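About Us

Welcome, and thank you for stopping by. Drimlow is a small language school on the second floor of the old Navarro building, up the stairs next to the shoe repair shop (if you smell polish, you're in the right place). We teach Spanish, Portuguese, Farsi, Tagalog and English to grown-ups, mostly in the evenings, mostly to people who have had a full day of work already and would like an hour and a half of something else.

How we started

The school began with a notice on a library bulletin board. Mojtaba Tabrizi had been teaching Farsi to his neighbor's daughter-in-law across a kitchen table, and she told a cousin, and the cousin told two people from her office, and before long the kitchen was too small and the family wanted its table back. He pinned up a notice asking whether anybody had a room. Divina Manalo had one. She was running Tagalog conversation evenings in the back of her aunt's travel agency, and on Tuesdays the room sat unused, so the two of them split the heating bill and got going.

For the first two years we were really just that: two teachers, one room, a kettle, and a shelf of dictionaries that people had donated with other people's names written in them. Spanish came next, then English, and Portuguese arrived when one of our Spanish students confessed that she had grown up speaking it in São Paulo and would love to teach it if we thought anyone would come. Fourteen people came. She is still with us, and her Monday group has been to Lisbon together twice.

We moved into the Navarro building in August, in the kind of heat that makes you question every box of books you own. It has four classrooms, a proper office, and windows that open if you know which way to lean on them.

How we teach

Our groups are small. Depending on the language you'll usually find between five and nine people in a class, and we'd sooner open a second group than squeeze in a tenth chair. You will talk in your very first lesson – badly, most likely, and so will everybody else – and you will keep on talking until the bad bits get shorter. We do teach grammar, and we teach it properly, but it tends to come along once you've already bumped into it and want to know what you were bumping into.

A regular course runs for 21 weeks with a break in the middle. Each class meets once a week for ninety minutes, and there's homework, though it is the sort you can do on a bus. We ask our beginners to keep a small notebook of words they needed and didn't have, and the teacher works through those at the start of the next class. It's an old idea of Divina's from the travel agency days, and some of our longtime students are on their sixth or seventh notebook by now.

We don't give grades. If you need a certificate for an employer, or you're getting ready for an outside exam, please tell us early on so your teacher can plan for it. We have helped plenty of people through those exams, but the everyday classes aren't built around them.

The people

We now have eleven teachers, most of them part time. Nearly all of them learned at least one of their languages as adults, so they remember what it's like to stand in a bakery and forget the word for bread. Mojtaba still teaches both Farsi groups and does the timetable, in pencil. Divina looks after enrollment and answers the phone, and she also teaches Tagalog to a group made up largely of people who want to talk to their in-laws, or in one case to stop the in-laws from talking about him.

About 200 students come through in a year. The Komberg clinic sends us several of its front desk staff each fall, and we're grateful for a partnership with the Jakari Community Fund, which covers the full cost of English classes for 42 newcomers to the city every year. If you or someone you know might qualify, the form is one page long and Divina will happily go through it with you over the phone.

The reading room

At the end of the hallway there's a reading room that any student can use during opening hours. It has novels, cookbooks, comics, a good number of children's books (don't be too proud, they're excellent) and 63 graded readers that Mojtaba bought from a school that was closing down. You can borrow two things at a time. Please write them in the book by the door, and please, if you have our copy of the Portuguese fish cookbook, we miss it.

Coming to see us

The office is open Monday through Thursday from two until eight. You're welcome to sit in on one class for free before you sign up, and we'd encourage it, as every group has its own character and you may find you click with one more than another. Street parking gets easier after six. The elevator is around the back, by the loading door, and the buzzer there rings straight through to the office.
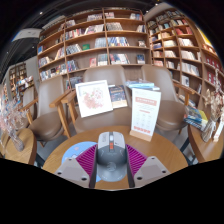

Can I join a course after it has already started?

Up to the fourth week you can usually step right in, as long as the group has a free place. After that we'll ask you to have a short chat with the teacher first, just to see whether you'd be comfortable at that point or would be happier waiting for the next start date. You only pay for the weeks that are left.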